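Search stories... Go

The Open Day at Flirnismont

I only went to the Conneely open day because the bus to Merkthorpe was late and it was raining sideways. There was a sign out front saying robot demonstration, free entry, and my shoes were already full of water, so in I went!

They gave me a sticker with 272 on it and pointed me down a hallway to the kitchen room. I'd expected lasers, I suppose, or at least something with a cape. The robot was called Jurkura and its whole job that afternoon was tea and a fridge. 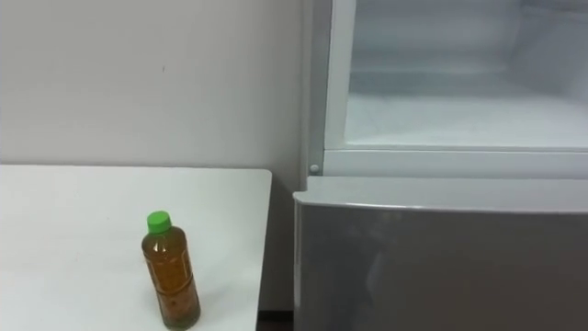 I got talking to the woman beside me, who'd driven in from the coast with her grandson. He was maybe seven and had opinions. He wanted to know if Jurkura liked tea. The guide (grey jumper, lovely manners) said it had practised 1562 times and had never once asked for a cup. The boy thought this was very sad and told her so.

She dimmed her microphone and said she sometimes said good night to it on her way out. Then she went pink and started talking about hinges.

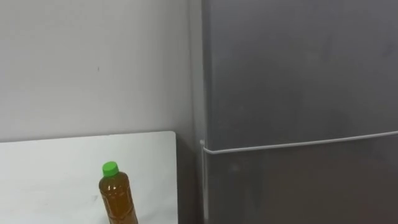

What I Did Next

I put my hand up. I don't know why, I never put my hand up, I sat through four years of high school like a potted fern. But I asked what colour it thought the cap was, and she said green, same as us, only it had to work it out fresh every time.

Fresh every time! I've lived in the same flat for 11 winters and couldn't tell you the colour of my own front door. 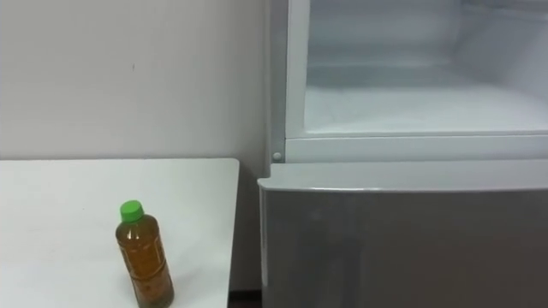
The boy had hold of my sleeve by then, having decided I was on his side. His gran bought us both a biscuit from the trolley and we stayed for the two o'clock session, and then the three o'clock. My bus came and went. I could see it through the window, all lit up and mostly empty, and I waved at it with half a biscuit.

When I finally got home I stood out on the landing with my keys and had a proper look. The door's blue. A sort of tired blue, with a scratch by the lock. I said good night to it and went in.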